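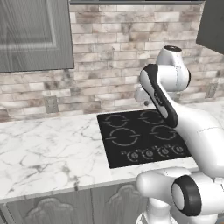 When does a simulated run count as a pass? When the knob ends up at the setting we asked for, the arm has let go and backed off, and nothing in the log went over its limit on the way there.

16/10/2024

I wrote that at the top of the page this morning because I wanted it in one place before I started arguing with myself. The old wording at Cultell was "task completed without incident," and it has been read three different ways since spring. Under the loosest reading we had 592 passes out of 600 on the cooktop task. Under the one above I get 437. Same runs, same logs, nothing re-run.

Most of the difference is the backing off. The arm turns the knob fine and then sits there with the fingers still closed on it until time runs out. In simulation that costs nothing. In a real kitchen you have an arm parked over a burner that it has just switched on. I don't want that called a pass, so I put the release and the retreat into the rule itself.

Spent the rest of the morning on the approach section. The draft says the fingers must be open before they come down over the knob row, and that the arm must not cross an active burner to get there. The first part is easy to check. The second is harder than it sounds. The hand may be well clear while the forearm is right over the back of the glass, and our checker only tracks the hand. I changed the text to say "any part of the arm" and then had to open a ticket against our own checker, which can't test it yet. Margaritis is the name of the checker, for when I read this back in a year.
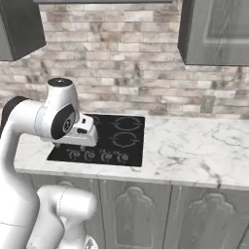 Also decided that the start pose has to be written down for each run - joint values, not "home." Two people on the Brendham project used the word home for two different poses all summer, and we only caught it when their results wouldn't line up. The same goes for knob numbering. From now on it is left to right as seen by someone standing at the counter, one to four, whatever side the arm is mounted on. I'd like that settled before anyone adds a second kitchen.

Skipped lunch, ate crackers at three.

Afternoon call about whether the standard should name a simulator version. I said yes. The objection was that it dates the document, and it does, but we moved up one version in the summer and contact on the knobs changed enough to shift results. If the version isn't in the report I can't compare anything. We agreed on version, random seed and step size, all required. Scene file too, with a checksum. Puvwood wants the scene file to be optional for outside labs and I left that open with a note in the margin.

Things still to write: what to do with runs that get stopped by hand (I think they count as fails, but keep the logs), and how long logs are kept. I'd say until the next version of the standard is out. Storage won't like it.

Draft goes around in November. I need to redo the table before then, with the old count and the new one side by side and a line on why they differ. Someone is going to ask why we lost so many passes and I'd like the answer printed right there under it.

Left at six thirty. Forgot the charger again.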